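Küchenfronten lackieren oder tauschen? Korpusse sind noch gut

Noemi Haverford
Beiträge: 12

Hallo zusammen,

wir haben mit dem Haus eine Küche übernommen, die laut Vorbesitzer 2 Jahrzehnte alt ist. Hersteller unbekannt, nur auf den Scharnieren steht Lasta. Die Korpusse sind weiß beschichtet, gerade und trocken, auch unter der Spüle. Die Fronten sind Rahmenfronten mit Folie, und an den Türen neben dem Backofen löst sich die Folie an den Kanten. An zwei Auszügen kann man sie schon mit dem Fingernagel anheben.

Eine komplett neue Küche kommt nicht infrage. Arbeitsplatte und Geräte sollen bleiben. Ich überlege zwischen zwei Wegen:

Entweder Folie abziehen, Träger schleifen, grundieren und lackieren. Im Baumarkt wurde mir dafür der Küchenlack von Zedora genannt, matt, auf Wasserbasis. Oder neue Fronten auf Maß bestellen und selbst montieren.

Ein Maß macht mir Sorgen: Die Auszugblenden unter dem Kochfeld sind 406 mm hoch, das finde ich in keinem Standardraster. Außerdem sitzen die Topfbohrungen der Scharniere nach meiner Messung nicht überall im gleichen Abstand zur Oberkante. Kann man die Bohrungen beim Hersteller angeben oder bohrt man besser selbst?

Der Raum geht nach Norden, deshalb soll es auf jeden Fall heller werden. Momentan ist alles in einem dunklen Grün. Bei den Griffen bin ich offen, die alten haben 76 mm Lochabstand und sind stark verkratzt.

Bis Mai wollen wir fertig sein, dann kommt Besuch für länger.
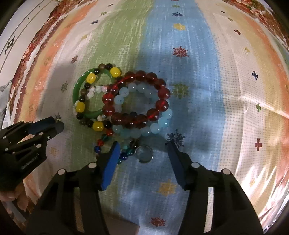 Katsuhiko Oda
Beiträge: 406

Bei Folienfronten rate ich vom Lackieren ab, wenn sich die Folie schon löst. Auf der Folie hält der Lack nur so gut wie die Folie selbst. Und wenn du sie abziehst (Heißluft, niedrige Stufe, langsam), kommt MDF mit Kleberresten zum Vorschein. Die gefrästen Profile der Rahmen bekommst du kaum sauber geschliffen, und die Kanten saugen wie ein Schwamm. Da brauchst du mehrere Gänge Isoliergrund, dazwischen immer wieder schleifen. Ich habe das bei einer kleinen Küche gemacht und würde es nicht wiederholen. Nach einem Winter waren die Kanten am Spülenschrank wieder aufgequollen.

Zu den Maßen: Maßfronten werden millimetergenau gefertigt, 406 mm ist kein Problem. Miss die alten Fronten und nicht die Öffnungen. Jede Front einzeln, Breite und Höhe jeweils an zwei Stellen. Dann nummerierst du sie auf der Rückseite mit Kreppband und machst eine Skizze der Zeile mit denselben Nummern. Bei mir waren zwei Türen, die gleich aussahen, in der Breite verschieden.

Die Topfbohrungen kann man bei den meisten Anbietern mitbestellen. Du gibst an: Durchmesser, Abstand zur Kante, Abstand Mitte Bohrung zu Ober- und Unterkante. Wenn die Abstände bei dir unterschiedlich sind, trag sie Tür für Tür ein. Selbst bohren geht auch, dann aber mit Forstnerbohrer, Tiefenanschlag und am besten im Bohrständer. Bei lackierten Fronten würde ich es bestellen, ein Ausrutscher kostet sonst eine ganze Tür.

Für die Auszugblenden gilt das nicht. Die habe ich ohne Bohrung bestellt und beim Montieren mit Klebeband und Distanzplättchen ausgerichtet, danach von innen angezeichnet.

Bei den Griffen: Wenn ohnehin neue Fronten kommen, bist du an den alten Lochabstand nicht gebunden. Griffbohrungen erst setzen, wenn alles hängt und eingestellt ist. Eine Bohrschablone von Timia liegt bei mir in der Werkstatt, eine Leiste mit zwei Löchern und einem Anschlag tut es auch.

Vergiss die Sichtseiten und die Sockelblende nicht. Wenn die im alten Grün bleiben, sieht man es sofort.

purves_76
Beiträge: 2

Wir haben unsere lackiert und es hält. Waren aber Massivholztüren, keine Folie. Gut entfetten, anschleifen, Haftgrund, zweimal Lack mit der Schaumrolle. Zwischen den Anstrichen lange genug warten, auch wenn auf der Dose etwas anderes steht. Den Lack von Zedora kenne ich nicht.

Wenn das Geld knapp ist, tausch doch nur die Türen am Backofen.

Noemi Haverford
Beiträge: 12

Danke euch. Nur die Backofentüren zu tauschen wird nichts, den Grünton bekomme ich nirgends mehr, und dunkel wäre es dann immer noch.

Ich habe gestern Abend eine Auszugblende abgeschraubt und an der Rückseite nachgesehen. Das MDF ist an der Unterkante schon etwas dicker als oben, also wohl Feuchtigkeit gezogen. Damit ist Lackieren für mich vom Tisch. Ich nehme jetzt alle Fronten einzeln auf und hole zwei Angebote für ein gebrochenes Weiß ein, einmal glatt und einmal mit Rahmen. Die Sichtseite am Kühlschrank lasse ich gleich mit anbieten.

Eine Frage noch zu den Scharnieren: alte weiterverwenden oder neue mit Dämpfung?

Katsuhiko Oda
Beiträge: 406

Neue mit Dämpfung. Achte darauf, dass Topfdurchmesser und Montageplatte passen, sonst bohrst du im Korpus neu. Nimm ein altes Scharnier mit in den Laden.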